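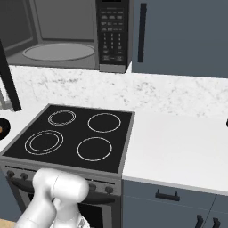 Clornham Holiday Club

The Clornham Holiday Club is a day program for school-age children that runs during the long summer break and, in a smaller form, over the shorter school holidays. It takes its name from the town of Clornham, where it has met since its earliest days, and it is well known locally for its cooking mornings, its lakeside walks and its rather noisy end-of-summer concert.

History

The club was started by Salamatu Quaye, a former school cook who had noticed how many working parents in the town were passing their children from neighbor to neighbor all through July. Her first summer had 40 children in a borrowed church hall, with a piano that nobody was allowed to touch and a great many board games. Word got around, as it does in a small town, and within three years the club had moved to Thorlacius House, a roomy old building with a proper kitchen and a walled garden, where it has stayed ever since.

Program

Children are placed in one of 3 age groups, each named after a local bird — the Wrens, the Herons and the Owls. Mornings are given over to a planned activity such as baking, pottery or simple woodwork, and afternoons are left looser, so that a child who would like nothing better than to lie in the grass with a comic is quite welcome to do so.

Thursday is excursion day. The most popular outing is the walk around Skivari Lake, where the older children learn to paddle a canoe and the younger ones look for frogs along the bank. Lunch is carried along in backpacks, and the groups are usually home by four o'clock, tired and fairly muddy.

Codadano

Codadano is a chasing game made up by children at the club, played with two beanbags and a set of rules that seems to grow a little every year. New players are traditionally taught by the Owls, who do not always agree with one another. A tournament is held in the final week, and the winning team gets to choose the concert's closing song.

Attendance

Daily attendance is capped at 100 children. Over its busiest summer the club welcomed 388 different children, many of them for only a week or two at a time. Former members often come back as helpers once they are old enough, and several of the present group leaders first came through the door as Wrens.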